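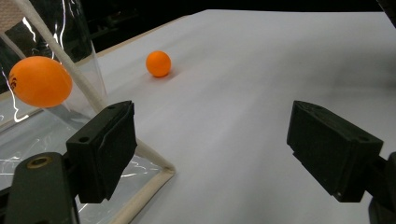 Figure 4. Orange ping pong balls and a white table surface.

4. Mixed and single-pigment oranges on paper

4.1 Background to the test

The previous section dealt with blues and greens, where most painters in the study used a tube colour and adjusted it. Orange was handled differently. Many watercolour sets sold to beginners contain a warm yellow and a warm red but no orange, and the painter is expected to mix one. Teaching books usually support this and say that a mixed orange is as good as a bought one. We wanted to know whether that holds once the paint has dried, and whether it still holds after the work has been exposed to light for some time.

Orange is also a colour people have firm views on. In the workshop discussions it was often described as "too loud" when seen beside bare paper. Figure 4 has a saturated orange together with white. Painters who disliked the effect tended to add a little blue or brown to the mix, which lowers the strength of the colour and makes later fading harder to judge by eye. For this reason the cards with a third colour in the mix were kept apart from the rest and are reported in 4.4.

4.2 Materials and method

Painters attending the evening classes at Benkirane were asked to fill in swatch cards at home between September and the end of the course. Each card had space for a flat wash, a graded wash and a single brush stroke. The cards were cut from the same batch of Listarero cold-pressed paper and handed out in envelopes with a short instruction sheet. Painters could use any brush. They were asked to use clean water and to let the card dry flat, away from a radiator.

Paint came from two sources. The single-pigment orange was a tube colour from the Fotau range, as were the warm yellow and warm red used for the mixed version. Painters who already owned the Clornileo student set were allowed to fill in a further card with it. The student colours were not treated as equal to the tube colours in the analysis, as they contain more filler and dry paler.

We received more than 700 cards. A large share could not be used, mostly because the back had not been filled in and we could not tell which paint was on the front. Others had been bent in the post, or had been painted on both sides. After sorting, 434 cards remained. These were cut in half along the printed line. One half was stored in a closed box and the other was placed under a daylight lamp for 555 hours. The lamp was switched off at night so that the room could be locked, and only hours with the lamp on were counted.

Comparison was made by eye. A panel of 9 painters, none of whom had filled in a card, looked at the two halves side by side on a grey cloth near a north window. All viewing was done in the late morning. Each panel member sorted the pairs into "no change", "slight change" and "clear change". Where the panel did not agree, the middle opinion was taken. Yolanda Mahmoud ran the sessions and recorded the results on paper sheets, which were typed up afterwards.

4.3 Results for two-colour mixes

Freshly dried, the mixed and single-pigment oranges were closer than we had expected. In the flat wash most panel members could not say which was which. The graded wash was easier. In the mixed version the red and yellow sometimes parted as the water moved down the paper, leaving a yellower band near the bottom edge and small red specks in the hollows of the surface. Some panel members preferred this and said so on the sheets, but preference was not part of the question and we did not count it.

After the lamp the difference was plain. The single-pigment orange was mostly placed under "no change" or "slight change". The mixed orange was more often placed under "slight change" or "clear change", and where a change was seen it was nearly always towards yellow. The likely reason is that the red in the mix faded faster than the yellow. A strip of the same red painted alone and kept under the same lamp lost strength as well, which fits this reading.

The thickness of the wash mattered a good deal. Thin washes changed more than thick ones in both versions, and the graded wash usually changed first at its palest end. The single brush stroke, which most painters had made with a loaded brush, changed least. Painters who had lifted or reworked the wash while it was damp produced uneven halves, and these pairs took the panel longest to sort.

4.4 Results for three-colour mixes

The dulled oranges were harder to place. With a little blue added, the colour moved towards a soft brown, and the panel often disagreed about whether a pair had changed at all. Several members noted that they were judging darkness, and that they could no longer see the orange clearly enough to judge it. We think these cards are of limited use for the question asked here. They do suggest that a painter who works mainly in quiet, earthy colours may not notice a fading red for a long time.

4.5 Limits of the test

Painters worked at home, under their own lights and with their own tap water, and the strength of the mixes was left to them. This makes the cards closer to ordinary practice but less alike than swatches made by a single hand. Humidity in the lamp room was not controlled. The window light used for viewing also varied with the weather, and on dull mornings the panel tended to use the middle group more.

We did not test varnish or any other surface treatment, and we did not test cards behind glass. Results for the Clornileo cards are given in the appendix only, as there were too few of them to compare with the tube colours.

4.6 Use of the results in teaching

The course notes at Benkirane have been changed in two places. The page on mixing now advises students to paint a strip of each red they own, cover half with card and leave it on a windowsill over the summer. The page on sketchbooks is otherwise as before, with a line added to say that work kept in a closed book is exposed to very little light and that a mixed orange can be used there without concern. For framed work the notes now recommend a single-pigment orange, laid down in one fairly strong wash.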